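Stosar Opens Simulated Data Collection Program for Equipment Rack Work

April 19, 2025

Stosar announced today that it has begun a program to gather training examples for a learning system intended to handle small parts on equipment racks. The work is being carried out in simulation under the name Miltov, with software supplied by Vevum.

Operators guide a simulated robot arm through short tasks at a rack. Each attempt is recorded from start to finish, including the position of every joint and the views from the virtual cameras. A second person reviews the recording, assigns it a label and either accepts it or returns it for another attempt. As of the end of March, 732 recordings had been accepted into the Miltov collection.

"Equipment racks are crowded, dark and full of narrow gaps, and a system that has only practiced on an open tabletop will have trouble with them," said Tahsin Akanda, director of data programs at Stosar. "We want examples that include slow approaches, corrections and second tries, and we have asked our operators to leave those in."
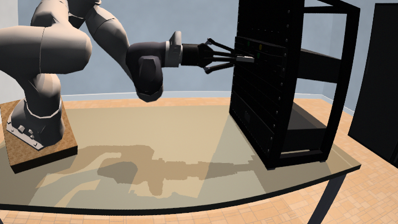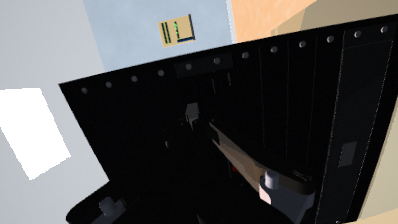
Miltov simulation: robot gripper at the equipment rack.

Recordings are made in sessions of 21 attempts. Starting positions for the arm are changed between sessions so that the learning system does not come to depend on a single approach. Attempts that end without success are kept in a separate set and labeled with the point at which the operator stopped.

Review of the recordings is led by Vasanthi Mollah, who joined Stosar from the engineering firm Debnath. Under the current procedure, two reviewers must agree on the label before a recording is released for training. Reviewers agreed on the first reading in 98 percent of the recordings accepted through March.

"The label has to say what the arm did," Mollah said. "If the two readings differ, the recording goes back and we look at it together."

Stosar plans to add 200 recordings to the collection in the next phase, with attention to tasks on the lower part of the rack. Training on the accepted set will proceed at the same time. The company will then decide whether to repeat part of the work with a physical arm.

Requests for information on the Miltov collection may be sent to the Stosar press office.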